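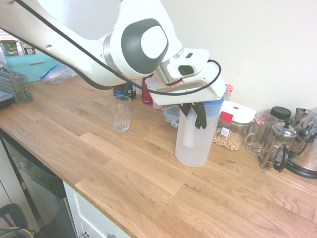
Cable routing gets one line in most of our cell checklists, and that line usually reads "cables secured." I have been rewriting ours for arms that work on household counters, and one line is too little. A cable on the outside of the arm changes the swept volume. On this arm it drapes down over the casing in a loose curve and loops up again near the gripper mount, with a row of jars, bottles and a glass French press standing along the wall behind. If the clearance check uses only the link geometry, the loop is missing from it. Our rule is now 47 mm of clearance to any glass item, measured from the outermost point of the cable at the worst wrist angle in the program.

The second change concerns grip points. Draft 4 said "grasp the vessel body or handle." Fingers closed around the top of a pitcher, over the lid, meet neither condition, and operators use that grasp all the time when only repositioning. I have split the clause. A rim grasp is permitted for a straight vertical lift and a place on the same surface. It is not permitted for pouring, or for any move with the wrist tilted more than 26 degrees. The lid is to be treated as a separate part unless it threads or latches.

Third, the load entry. The payload field must hold the filled mass, weighed on the day. Our log from August had 779 g entered for every vessel, full or not - somebody had copied the row down.

Araceli Villalobos reviewed the draft and objected to the floor section. She wants loose leads treated as a stop condition, the same as an unlatched guard. I had them as a note. Her version goes in.

Still open: whether items against the back wall must be cleared or only recorded. Clearing is simpler to audit. Recording is closer to how a kitchen gets used. I lean toward recording, with a speed limit inside the clearance zone, but I have no number for the limit that I would defend yet.

Recent posts
Payload entries on the Kitell controller
Fana finger pads: replacement intervals
Notes on the Dauda stop test
Korari checklist, draft 3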